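Word games for mixed ages – what works when the youngest can barely spell?

Posted in Family & Games

Selina Rüegg
February 13, 2022

We do a family game evening every week and I love it, but it's getting tricky. My son is in first grade and reads short words, my niece is 11 and devours books, and my mother does crosswords in pen. Anything with a board and points ends with one kid bored and the other in tears. I'd like word games that need next to no equipment and where a little one has a real chance! Color words, animals and rhymes are all fine with him. Longer words he guesses from the first letter. What do you play?
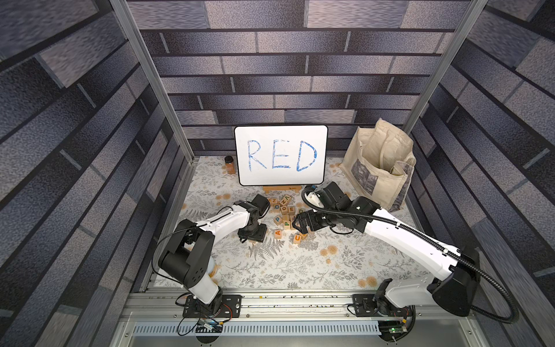

Müzeyyen Ateş
Oh, I have so many of these! Our hands-down favorite is Word Ladder. You start with a short word and change one letter each turn, so RED becomes BED, BED becomes BAD, BAD becomes BAG and off you go. The little ones are great at it – three letters is plenty – and the older kids have to start from a four- or five-letter word, which gets hard fast. We let everybody ask for one hint per round. My father still argues that "cwm" should count and I've stopped fighting him.

Second one: Ghost. Each player adds a letter to a growing string, and whoever finishes a real word loses the round. For a first grader, pair him up with Grandma and let the two of them whisper. He'll pick up more spelling that way than from a worksheet, and he gets to be sneaky, so he's thrilled.

If you have loose letters in the house, try Blind Draw. Everyone takes a handful without looking and has to make up a silly sentence where each word starts with one of their letters. Spelling doesn't matter at all, so he's on equal footing.
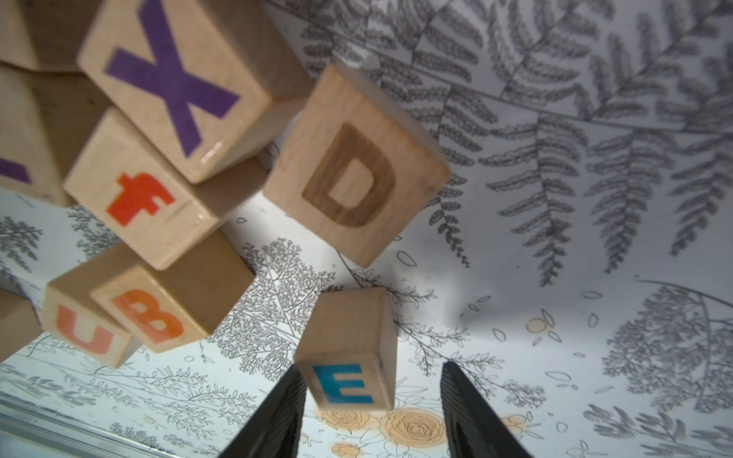

House rule for Blind Draw: the hard letters can start OR end a word, so "fox" and "box" are allowed. Before we had that rule my youngest kept sneaking the awkward ones back into the bag. We also play a version where the sentences have to join up into a story, and with five people it gets wonderfully weird. Ours had a duke who married a ferry. Do try it after dinner, when everyone's a bit giddy!

Hartmut Kuhlmann
Hangman. Works for everybody.

Rahel Pichler
Seconding Word Ladder! One thing I'd add – drop the points for a while. We kept score up until December and the same kid always won. Now we play together against an egg timer and try to beat our last ladder. Our record is 43 steps, set on a very long train ride, and the kids bring it up constantly. For your niece, ask her to get from COLD to WARM. It can be done in four moves and she'll be busy for a good while.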